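# Household and shop-floor chore robots

**Chore robots** are machines built or taught to do the small manual jobs that fill a home, a laundry or a packing room: folding, wiping, sorting, loading, bagging and putting away. Whether they can do these jobs *yet* has no single answer. Some chores have been handled by machines for decades. Others, including several that a seven-year-old can manage, are only now coming within reach, and watching them get there is one of the great pleasures of following the field!

## Background

The first wave of home automation worked by changing the chore. A washing machine does not scrub a shirt the way a person would; it tumbles many shirts in a drum. A dishwasher sprays. These machines succeed because the hard part (picking things up, turning them over, deciding where they go) is left to the owner.

General-purpose arms take the other road. They try to do the job in the same kitchen, on the same table, with the same cloths and boxes that people use. That makes them slower than a dedicated machine, and far more flexible when they work.

## What is hard and what is easy

Rigid objects with a known shape are the friendliest. A mug, a can or a carton can be found by a camera, gripped and set down somewhere else, and this has been routine on shop floors for years.

Soft things are another story. A shirt has no fixed shape, and every grab changes it. Sheets, towels, plastic bags and wrapping paper crease, slide and hide their own edges. A machine may have to lift a piece, look again, and only then choose a corner. Thin material is tricky in its own way, as a fingertip that closes a hair too high catches nothing, and one that goes too low scrapes the table.

Shine adds to the trouble. Bright metal and glossy tabletops throw highlights that confuse cameras, and a white cloth under a strong light can lose nearly all its visible folds.
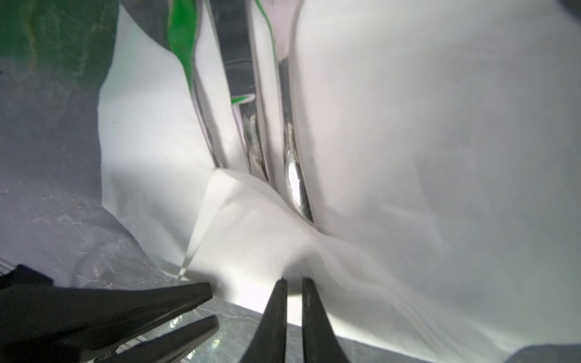 *By Nurhan Canpolat · Last revised Feb 8, 2026*

Crumpled white material on a marbled surface brings many of these problems together. The folds near the fingertips are washed out by glare, while the metal among the folds is sharp and bright. Narrow, pointed fingers suit this kind of work, as they can go after a single pinch of material, and a second pair coming in from the side opens up a whole family of two-handed moves: hold and pull, lift and smooth, pin and fold.

## Measuring progress

Trials of chore robots usually report how often a task is finished without help. The Undeser household trial used a set of 40 chores and ran each one in homes the robots had not been trained in. Its organizers scored 57 percent of attempts as complete. Wiping and tidying came out well ahead of anything involving cloth, and bagging was the weakest group.

On the shop floor, Huet, a contract packing firm, tested a two-armed station named Skumeo on wrapping and boxing. Skumeo averaged 111 seconds per item, much slower than a trained packer, but it kept that pace through a run of 300 items. The firm kept it on for a single product line and left mixed orders to its staff.

Figures from different trials are hard to compare. Some count a folded towel as done if it is roughly square; others want the edges to line up. Resets by a human operator may or may not be counted as help.

## Learning by demonstration

Much of the recent excitement comes from teaching by example. A person guides the arms through a chore many times, cameras record it, and a learned model works out how to move from what it sees. Wrist cameras are especially useful here, giving a close view of the fingertips that an overhead camera would miss.

The Skusley group reported in September that mixing many chores in training helped each of them, so that practice with paper bags improved work with pillowcases. Results like this are a delight, and they hint that a robot may not need to learn every item in the linen closet separately.

## Open questions

- How a robot should notice that a grasp has failed before it carries on with the next step
- Whether touch sensing is needed for thin fabric, or whether close cameras are enough
- How to clean fingers and lenses in kitchens
- What counts as an acceptable fold

## See also

- Laundry folding machines
- Two-armed manipulation
- Learning from demonstration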